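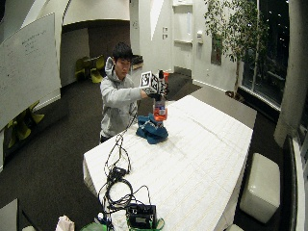
Table Covers for Long Tables: Frequently Asked Questions

Ondisance table linen, Bresbridge depot
Last revised: March

Sizes and fit

What width of cover do I need?
Measure the table top across its short side, then add the drop you want on both long sides. The standard Ondisance white cover is 143 cm wide. On a table top 75 cm deep this leaves a drop of 34 cm front and back. For a floor-length drop, order the wide version and state the table height on the form.

Is the stated size before or after washing?
After. All covers are washed once before they are measured and labelled. A further change of up to 2 per cent in length is within tolerance over the life of the cover.

Can two short covers be used on one long table?
Yes. Overlap them by at least 20 cm and place the join away from the part of the table in use. The upper cover should lie over the lower one in the direction people normally slide things, otherwise the edge will lift.

The drop is uneven at the ends. Is the cover faulty?
Usually not. Check first that the table top is rectangular and that the cover has been centred. Line up the middle lengthways crease with the middle of the table. If the hems are still out by more than 3 cm, return the cover for checking.

Creases and surface

Why is there a grid of creases across the cover?
Covers are folded lengthways and then crossways for storage. The fold lines remain after unfolding and form a grid. They are not a defect and do not affect use.

How do I remove the grid?
Steam the cover in place, working from the middle towards the edges, or iron it slightly damp on the reverse. Hanging overnight reduces the folds but does not remove them. If a flat surface matters, ask for the cover to be supplied on a roll. Rolled covers cannot be posted and must be collected from Bresbridge.

Can I see the weave lines through the finish?
On the plain woven cover, yes. The Oyelaran weave has a closer surface and shows fewer lines under side light from a window. It also shows fold marks more clearly. Choose according to which of the two bothers you more.

Will a bottle stand steadily on a covered table?
A full bottle with a flat base will. A light, nearly empty plastic bottle may tip if it is set down on a fold. Smooth the cover first. Standing a bottle on a loose cloth makes it less steady again, so fold the cloth flat to a single thickness if you want it underneath to catch drips.

Cables and equipment on the table

Can cables be run over the cover?
Yes, provided they are not hot and have no exposed metal. Smooth black cable sheathing can leave grey marks on white fabric where it is dragged repeatedly. These normally wash out at 60 degrees.

Is it better to run cables underneath?
For fixed positions, yes. Cables under the cover do not mark it, but they raise a ridge and should be kept well clear of anything that needs to stand upright. Do not put adaptors or power supplies under the fabric. Leave them on top with space on all sides.

How do I stop the cover being pulled off?
The most common cause is a cable that hangs over the front edge and is caught in passing. Bring all cables off the table at one end. Fit cover clips at the corners and along the long side. Clips take a table top between 15 and 40 mm thick.

May I tape cables down?
Not directly to the cover. Adhesive residue is the main reason that hired covers are returned unusable. Use hook-and-loop ties, or lay a spare strip of fabric over the cable run and weigh down its ends.

Coloured cloths

Which cloth should be kept beside the table?
Any absorbent cloth of manageable size. The Dritico blue wiping cloth is stocked for this purpose and is sold in packs of 3. Blue is easy to find on a white table and is unlikely to be collected with the white linen by mistake.

Does the blue dye run?
It can during the first two washes. Wash new blue cloths separately. Do not leave a new cloth wet and bunched up on a white cover, as dye transfers fastest where the fabric stays folded and damp.

A blue mark has appeared on the cover. What now?
Rinse at once in cold water from the reverse side. Do not iron or tumble dry until the mark has gone, as heat fixes it. Oxygen-based stain remover may be used. Chlorine bleach may not, on any cover in the range.

Should cloths be folded or left loose?
Either is acceptable while in use. For drying they should be opened out and hung. A cloth left in a heap dries slowly and will begin to smell.

Clearing and washing

In what order should the table be cleared?
Remove bottles and other containers first, then bags and loose packaging, then cables and small equipment. Check beneath crumpled bags before lifting the cover, as small parts collect there. Fold the cover inwards from the two long sides and shake it outside.

What wash temperature should be used?
40 degrees for general soiling, 60 degrees for grease or cable marks. Use half the normal amount of detergent in soft-water areas. Spin at medium speed, since a fast spin sets hard creases that need a hot iron.

Can covers be tumble dried?
On low heat, and removed while slightly damp. Hang over a rail, not pegged at the corners.

Hire and returns

How many covers are held at Bresbridge?
The hire stock is 59 white covers in the standard width. Wide covers are ordered in.

Do hired covers need to be washed before return?
No. Shake them out, let them dry and return them in the bag supplied. Covers packed damp are charged at the replacement rate if mildew is found.

Who deals with damaged or stained items?
Lyle Brannigan at the Bresbridge depot. Include the number from the hem label and say what caused the stain, if known. Replies are sent within two working days.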